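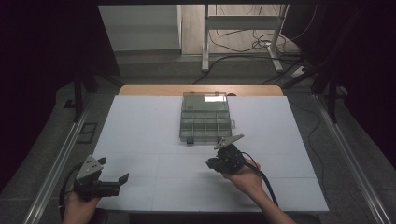 *Fig. 4. Compartment box with clear lid, placed on the white work board.*

## 3. Preparing the compartment box

This section explains how to prepare the box before you put small parts in it for the first time. Please read all the steps before you begin. The work is not difficult, but it is easier to correct a mistake when the compartments are still empty.

### 3.1 Place the box

1. Clear the middle of the board. Leave enough free space in front of the box for your two hands and for one small tray.
2. Put the box near the back of the board, with the hinge on the far side from you. The lid must open away from you.
3. Look at the thin gray lines between the panels of the board. Turn the box until its front edge is parallel to one of these lines.
4. Press lightly on each corner. If the box rocks, move it a little, so that it does not stand across a seam.

**Note:** If you have a strong lamp over the table, the lid can reflect the light into your eyes. Move the lamp to the side, or turn it down.

### 3.2 Open and check the lid

1. Hold the box with one hand.
2. Release the latch with one finger. Do not pull the lid before the latch is free.
3. Lift the lid slowly until it stops by itself.
4. Check the hinge along its full length. If you see a white line in the plastic, the hinge is tired and the box should be replaced.

**Caution:** Do not force the lid farther back than its natural stop. Do not carry the box by the open lid.

### 3.3 Clean the compartments

1. Turn the box over a sheet of paper and tap the bottom two times, to remove dust.
2. Wipe the compartments with a soft cloth and water with a little dish soap. A cotton swab is useful for the corners.
3. Leave the box open until it is fully dry. Metal parts which are stored in a damp box will rust.

**Caution:** Do not use acetone or alcohol. These products can make clear plastic cloudy, and the damage cannot be repaired.

### 3.4 Make the plan of the compartments

1. Draw the grid of the box on paper, with one square for each compartment.
2. Write a letter for each row and a number for each column. Row A is the row nearest to the hinge.
3. Decide which part goes in which square. Put the parts you use often in the front row.
4. Keep similar parts away from each other. Two screws of almost the same length should never be neighbors.
5. Keep the plan with the box. If you change something, change it on the plan the same day.

### 3.5 Fill the box

1. Pour the parts first into the small tray, and only then move them to the compartment.
2. Fill each compartment to three quarters of its height at most.
3. Close the lid before you move the box, even for a short distance.
4. After you close the latch, keep the box flat. Small washers can slide under the lid and go to the next compartment if the box is carried on its side.

**Note:** A filled box should not weigh more than 800 g. If it is heavier, divide the parts between 2 boxes.

For the labels, see section 4. Questions about this section can be sent to Maëlys Collet or Lionel Huet.

Revised January 15, 2022. Text: Albane Vasseur.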